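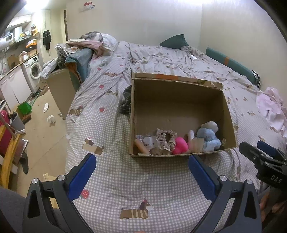
Komdale hand-held grippers at an open cardboard box of small soft items. The blue pads line the inner side of each finger.

Home | Reviews | Equipment | Staff | Contact
Print this page | E-mail this page

Equipment Review: Komdale Hand-Held Gripper, with Comparison to the Lavoie Two-Finger Model

Prepared for the Larenness Equipment Library by Mélanie Chisholm and Paavo Kauppinen
July 26, 2021

The Equipment Library was asked in April to advise on a hand-held gripper for recording household handling tasks. Two models were considered. The Komdale is a two-finger tool with a wrist camera and is sold singly or in pairs. The Lavoie is an older design that the Library already holds. Both were used by the same operators on the same tasks, and the findings below apply to the units supplied to us.

Weight and handling

The Komdale weighs 453 grams with its camera fitted. The Lavoie weighs 627 grams. The difference is small on paper and large by the end of an afternoon. Murray Kowalchuk, who carried out most of the two-handed work, reported no strain in the wrist with the Komdale pair and asked to stop early on both days with the Lavoie. The Komdale handle is somewhat narrow, and operators with large hands may wish to add tape.

Fingers and pads

The fingers are black and faced with blue rubber. The screws on the front of the housing are easy to reach with an ordinary driver. Grip on fabric and plush was very good. The pads hold a soft toy without crushing it, and they will also pick up a hair tie or a crumpled foil wrapper, although the foil often needed a second try. Very light wrappers tend to slide away as the fingers close. The Lavoie, with harder pads, did better on foil and worse on everything else.

The pads collect lint. We recommend wiping them with a damp cloth between sessions and ordering one spare set with each pair. Spare pads are supplied by Iltport, whose delivery was prompt.

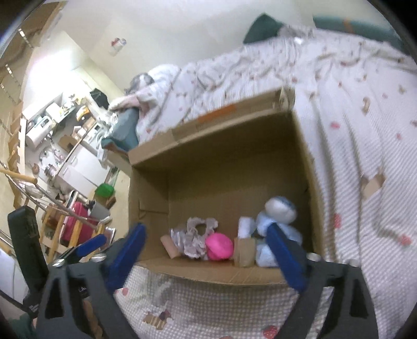
Wrist camera view with the right finger closing on a pale blue plush toy.

Camera

The camera sees both fingers and a generous area beyond them. This was the feature the operators valued most. When working in a box, one can judge the gap between the fingers and the next item in a single view, and the surrounding room remains visible for reference. With the pair in use, the second tool often enters the picture from the side. Laboratories that require a clear view of one tool only should plan their tasks accordingly.

Patterned bedding, which we expected to cause difficulty, did not trouble the tracking software. Out of 263 recordings made with the Komdale, 200 were accepted on first processing. The remainder were mostly lost to quick turns of the wrist. Audrey-Anne MacDonald has since prepared a one-page guide to pacing, available at the Library desk.

Limitations

The trigger spring is stiff when new. There is no indicator to show that the camera is recording, and one full session was lost for that reason. The printed manual is brief and does not cover calibration of a pair; Ilir Shehu obtained the missing steps from the maker by telephone. The carrying case does not close with the cameras attached.

Recommendation

The Komdale is recommended for purchase as a pair for work with soft and small household items. The Lavoie should be kept for single-handed tasks with rigid objects. Borrowers are asked to return pads clean and to report any loose screws on the return form.

Share (12) | Comments (3)
Print this page | E-mail this page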